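Govel Household and Workshop Plastics Study – call for participants, Ondham area

We are looking for people who end up with a lot of plastic sheet and molded packing on their hands and are willing to write down what becomes of it. You may run a small shop, a repair bench, a studio or a storeroom, or you may just have a garage that fills up. You do not need to be neat. We would slightly prefer that you weren't.

Applications close on November 4, 2021. The logging period opens in March.

Why we are asking

Most packaging now comes with a promise printed on it or in the leaflet. The bag can be used again as a cover. The insert should be kept for returns. The sheet is good for dust, moving, storage and "many other uses around the home." Jarano, which sells covers and liners in this area, told us that its customers get years out of a single sheet. We asked how it knew and were sent a brochure.

We are not out to show that Jarano is wrong. We would like to see anything at all that was written down by a person who had the sheet in front of them. Our own last survey doesn't settle it either. We mailed out 3,805 forms and got 1,692 back, and the answers were so cheerful that we have trouble believing them. Nearly everyone reused nearly everything. Then we visited a few of the addresses and looked in the trash.

So this time we are asking for a log, kept as you go, with the dull parts left in.

What counts

Sheets, bags, covers, drapes and liners in any color or thickness. Molded or folded inserts, trays and end pieces. Foam if it came in the same carton. A cloth counts if you use it to do the job of a plastic cover, and please say on the log that it's a cloth.

We do not want food wrap, bottles or bubble mailers. Somebody else can study those.

Things used as covers are the ones we know least about. A sheet gets thrown over a shelf or a bench, people stop seeing it, and when we ask what packing material they have in the room they tell us none. Please look again before you write "none" on the first page. Look behind things as well as on top of them. 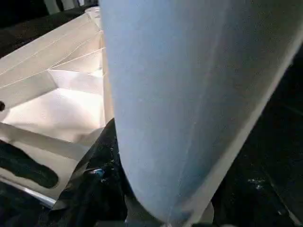
Sheet plastic, blue in the first picture and black in the second.

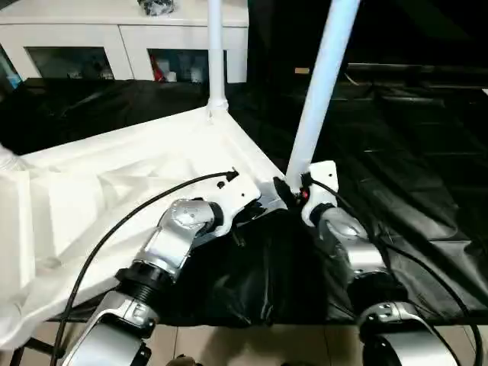 One reader of our earlier notice wrote in to say that the whole study rests on a bad question. A sheet that is still lying over something has not been reused, the letter said, it has only not been thrown out yet, and we would be counting laziness as thrift. Inserts were worse: "I have kept every one for years in case I needed to send something back, and I have never sent anything back." The letter ended by asking whether we planned to pay people for having full closets.

We do plan to pay them, and the rest of the objection is fair. The log now has separate columns for "kept," "in use" and "used again for something else." If a cover has been in one spot since before the study opened, put it under "kept" unless you can say what it is keeping off what. Dust is an acceptable answer. "Just in case" goes under "kept."

What you would do

Fill in a paper log, once a week, at whatever time suits you. Allow 30 minutes for the first one and less after that. For each item you note what it is, where it is, what it came with if you remember, and what you did with it that week. "Nothing" is a real entry and we expect to read it often.

Take a picture when an item moves, tears or leaves. Plain snapshots will do. Please don't straighten anything up first. We had a lot of folded sheets in the last round, and folded sheets tell us very little.

Let us come by once during the study to compare the log with the room. We will ask before opening any cabinet.

You may not change what you do for our benefit. If you would have put the insert in the trash, put it in the trash. We know this is hard to check, and we also know that people who sign up for studies about plastic tend to feel guilty about it. If that is you, apply anyway, but tell us so on the form.

Payment

$264 for a complete log and the visit. A log with missing weeks is paid by the week. There is no bonus for reusing more, and nothing is taken off for throwing things out. Payment comes by check from the Govel office. It has been slow in the past. We are told that has been fixed.

Who can apply

Adults living or working in Ondham or close enough that we can drive out and back in an afternoon. If you share a workspace, everybody who uses it has to agree. One log per room.

Employees of firms that make or sell sheeting or packing are not eligible, and that includes Jarano. We will not take anyone nominated by a supplier. It was tried last time.

Sorting will follow the Tsai key, a short chart for telling one kind of film from another by feel and by how it folds. We have doubts about parts of it, mainly the section on hazy films, where two people will often pick different letters for the same bag. Use it as printed and write "unsure" when you are unsure. A log with no "unsure" in it will get a second look.

How to apply

Ask for the form at the Govel desk in the Ondham library annex, or write to the study by mail. Tell us what kind of room it is and list the sheets and inserts in it today, before you have had time to clear any out. Skip the part of the form headed "Why I care about waste." It was left over from another project and we don't read it.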